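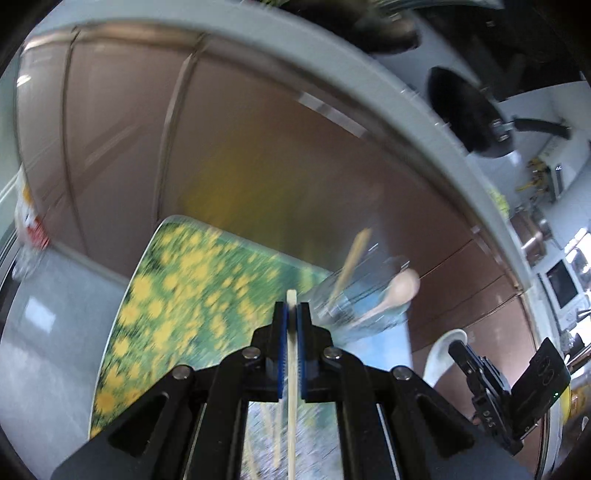 One parent at the Van Dusen fields told us that her daughter would have quit soccer last spring if the Friday sessions hadn't started up, and that the girl now packs her own cleats the night before. We heard a good many remarks like that one over the season, and they shaped this report more than we expected when we first sat down to plan it.

Our project looked at the after-school soccer program that Kermont and Camgate run together for kids in grades three through five. We wanted to find out what keeps young players coming back once the newness wears off. We went to 6 sessions, helped set out cones and bibs (and chased plenty of stray balls down the hill!), and handed out a short survey to the families. Out of the 29 children signed up, 24 brought a form back, some of them rather muddy.

What the kids liked best, by a long way, was the small-sided games at the end. Passing drills came in last, although the younger ones were happy with them whenever a drill was turned into a race. Several children wrote that they liked being mixed in with players from the other school, and we were glad to read it, as the coaches had worried about that part.

Getting there was the biggest trouble for families. Camgate parents in particular found the 3:30 start hard to make, and a few asked for a shared bus. We priced one for the spring term and it came to $400, which the Proritz youth sports grant might cover if the schools apply together.

We would suggest starting fifteen minutes later, keeping the games at the end, and asking the kids again in December. Our survey form and the full table of answers are at the back of the folder.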